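Unit 5: Buying a hand-held gripper kit

Course notes, T. Meesuk

We take the Jarnon kit from Jullbridge as our case. It is sold as a pair of grippers that a person holds and works by hand, so that a task can be recorded without an arm. The list price is 1600 for the pair. A single unit is 600 less than that, and a spare set of fingertips is extra.

Read the parts list before you read the brochure. The links are black plastic and the pivots run in brass bushings. Plastic links are cheap to replace, but a worn pivot hole shows up as play at the fingertip. Ask the seller for bushing sizes and whether they are stocked.

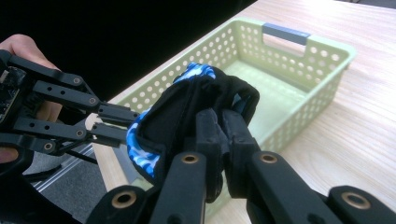 RATTANAKUL, 1/3/24

Cloth over a basket is a fair test for a kit like this. One gripper pinches a fold of the black fabric while the fingertips of the other point toward its blue patterned edge. The fingers are narrow, which suits a fold but gives little area to hold a heavy piece. Note also the cables under the left unit. Check their length against your own table.

Siriporn Boonchu's review of the kit is in the reader. She rates the linkage well and marks down the manual. Compare her points with the Eseo offer, which includes service until June but no spare parts.

For next time: write one page on which offer you would take for a lab that handles mostly cloth. Give the cost of the first year and name one thing you would ask to try before paying.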